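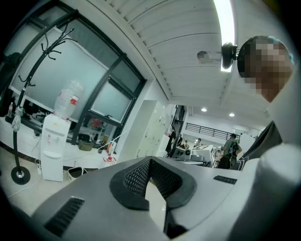

Teal at the top right, dark gray sleeve underneath.

Sourdough going flat in November, what am I missing?

cistarora
Hi everyone, long-time reader and finally brave enough to post. I've been baking the same loaf since spring (my starter is called Baek, she lives on top of the fridge) and it was lovely all summer long. Then the weather turned and now I'm getting sad little frisbees. Same flour, same salt, same 8 hours on the counter. My family still eats it, bless them, but mostly as toast. Should I start over with a new starter?

Standusora
Oh please don't throw Baek out! Your kitchen is colder, that's all I'd suspect. Eight hours in July and eight hours in November are two very different things. Let the dough go until it looks puffy and jiggles when you nudge the bowl, even if that takes you right up to bedtime.

vimumau
I'm going to disagree a little, with love. Longer isn't always the answer, and I've ended up with sour soup that way. I'd feed the starter twice the day before and use it when it's at its very tallest. A sleepy starter makes a sleepy dough however long you wait.

Standusora
Fair, but she says it was fine all summer on the same feeding. I'd change one thing at a time and do the waiting first.

vimumau
And I'd do the feeding first, so there we are! Warm water in the mix helps too, I go a bit warmer than my wrist.

cistarora
You are both so kind. I fed her twice yesterday and gave the dough an extra 4 hours in the oven with only the light on (so I did both, sorry Standusora). It came out taller than anything since September, though the crust is a bit pale. Does anyone leave the lid on less time for that?

Standusora
Take it off after 20 minutes and see how you like it.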